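Last updated 5/19/18
1 min read

Rania Farouk wrote:
> Could somebody tell those of us who missed the Dalisay open day what the hand-task table was like?

Hi Rania and all,

Happy to – I stayed far too long! They want robots doing this fiddly work someday, so first you watch it done by hand: small white pieces, a clear tub, ten patient fingers.
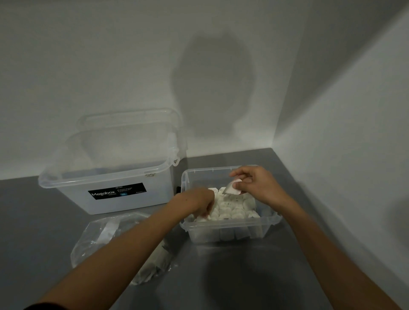

The second table

Coslow had the arm demo, with 2 runs before lunch, and I caught both (lovely folks, very chatty). Then I wandered back for more tub work.
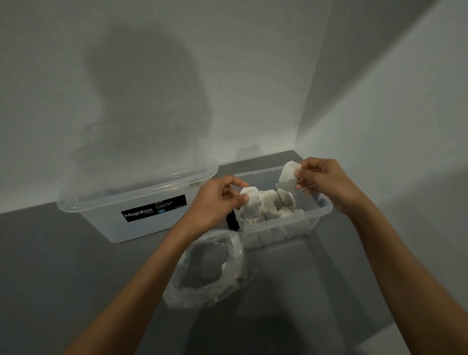 One wrapped block in each hand, over the open tub.

Warmly,
Lucie Bouchard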